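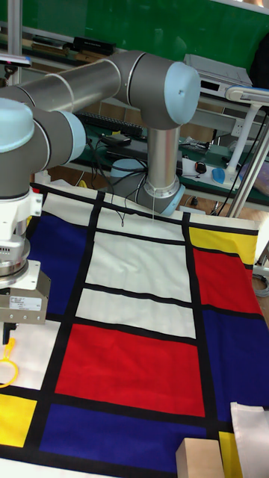

# Session 4: Block-Print Cloths, Laying Out and Folding

Florkemis Textile Care, Part 1
Instructor: Kiros Birhane
Notes revised 3 Apr 2022

Bring to this session: your own cloth (tablecloth size, any large printed pattern), a tape measure, a soft brush, and your folding record from Session 3. Irons are supplied.

## 1. Why we start with this kind of pattern

The cloth in the photo at the top has a Mondrian-style print: red, blue, yellow and white rectangles with thick black lines between them. It lies slightly crumpled on the work surface. Most of what you need to know about laying out a cloth can be learned on a print like this, and then carried over to plain ones.

On a plain white cloth a crooked fold is hard to spot until the last step. On a print with long black lines you see it on the first fold. A line that should run straight across bends at the crease, or one side of a rectangle looks wider than the other.

There are two kinds of straight to keep apart:

- **Straight to the print.** The fold follows a printed line.
- **Straight to the grain.** The fold follows the threads of the weave.

On a well-made cloth the two agree. On a cheap one, or one that has been pulled out of shape in the wash, they can be off by a finger's width from one end to the other. When they disagree, fold to the grain if the cloth is going into storage and to the print if it is going on display. Vītola's chapter on table linen takes the other view and always folds to the print. Either is accepted in the practical as long as you write down which one you used.

## 2. Terms

**Field.** One block of color, bounded by lines or by the edge of the cloth. In the photo, the three white rectangles stacked near the center are three fields. The large red rectangle under them is one, and so is the wide blue one below that.

**Rule.** A printed line between fields. On this print the rules are black and thick.

**Repeat.** The distance before the pattern starts again. Some large block prints have no repeat within a single cloth. You need to see the full cloth, edge to edge, before you decide.

**Selvage.** The woven edge. It doesn't fray. A cloth hemmed on all four sides may have had the selvage turned under, so feel for it.

**Set crease.** A fold mark that stays after smoothing by hand. It needs steam.

**Soft wrinkle.** One that goes away under the palm or the brush.

## 3. Laying out

Work on a table larger than the cloth if you have one. The class tables are 200 cm long, and most of your cloths will fit lengthwise. If yours doesn't, let the extra hang over the far end and do the near end first.

1. Clear and wipe the table.
2. Put the cloth down near the middle, still folded or bunched, printed side up.
3. Find one corner. Bring it to the near left corner of the table.
4. Find the next corner along the same edge and bring it to the near right. Don't pull hard. The edge should lie flat without being stretched.
5. Walk the far edge out with both hands, lifting it a little so that air gets under the cloth.
6. Let it settle. Now look at it from the end of the table, with your eyes low, along one of the rules.
7. Lift and reset the far corners until the rule you chose runs straight.
8. Smooth with flat palms from the center out toward the edges.

Common mistake: smoothing from one edge to the other. This pushes all the slack to the far side, and it ends up as one long ridge. If you get a ridge, lift that side and start again from the center. You can't press it flat by hand.

Second common mistake: using a corner field as your guide. Corners pull out of shape more than any other part of a cloth. Pick a rule that crosses the middle, such as one of those between stacked fields, and check everything against that.

### Reading wrinkles on a color print

Light and dark fields don't show wrinkles equally. White and yellow show shadows well. Dark blue hides them, so run your hand over the dark fields even when they look flat. Red is somewhere between and depends a lot on the lamp. With side light you will see more in every color.

On a slightly crumpled cloth, check first where a rule makes a small step or kink. That is the quickest sign of a fold underneath.

## 4. Measuring

Take four measurements and write them in the record:

- length along the left edge
- length along the right edge
- width along the near edge
- width along the far edge

Then both diagonals. If the diagonals match and opposite edges match, the cloth is square. If the edges match but the diagonals don't, the cloth has skewed, and you should try easing it along the short diagonal before pressing. Dampen first. Have a partner hold the opposite corner.

Measure one field too, near the center and away from the hem. Measure the same field after washing. It tells you about shrinkage in the cloth itself, without the hem tape getting in the way. Last year's class sample from Grernovetti had a field 23 cm wide before its first wash, and we went on measuring that one field all term.

## 5. Washing before you press

Wash block prints alone the first time. White next to red or dark blue is the worst case for color bleed.

Rub test, to be done before any wash:

1. Dampen a folded white cloth with plain water.
2. Press it on the red field for a slow count of 18.
3. Repeat on the darkest field, with a clean part of the white cloth.
4. Repeat on a black rule.
5. Let the test cloth dry and look at it in daylight.

Any color at all on the test cloth means a cold wash by hand. We use Calano flakes for this, dissolved fully before the cloth goes in. Use 1000 ml of warm water to dissolve the flakes, then add that to the cold basin. Don't leave the cloth to soak. Bleeding happens mostly when wet fields lie against each other, so keep it moving and hang it single-layer.

Don't wring. Roll it in a towel, unroll it, hang it by the long edge.

## 6. Pressing

Press on the back of the print. Some inks go shiny under a hot iron, and black is where it shows most. If you have to work on the front, use a pressing cloth.

Start with the fields at the center and move outward, same as smoothing. Lift the iron between fields. Dragging it across a rule at a slant will pull the line off true while the cloth is damp.

Hems last.

## 7. Folding

For a cloth with a strong central rule:

1. Lay out as in section 3.
2. Fold in half lengthwise, print inside. Match the hems first, then check that the rules meet at the edge.
3. Fold in half lengthwise again.
4. Smooth toward the open side.
5. Fold the short ends to the middle.
6. Close like a book.

For storage longer than a season, change where the folds fall each time you take the cloth out. A crease that always lands on the same rule will wear the ink there first, and on a dark line the wear looks like a pale scratch.

Rolling is better for anything with thick ink. Roll print side out on a tube, with tissue between layers.

## 8. Practice for this week

Work in pairs where you can.

- Lay out your cloth three times from a bunched start. Note which rule or line you used as a guide each time.
- Measure edges, diagonals and one field.
- Do the rub test on at least two colors and staple the test cloth to your record.
- Fold once to the print and once to the grain. Leave each overnight under a flat board, then compare the creases.

Anyone who missed the February session on fiber testing should do the rub test at the back table with me before using an iron.

Reading for Session 5: Vītola, the pages on hems and corners. Bring the same cloth again, unpressed.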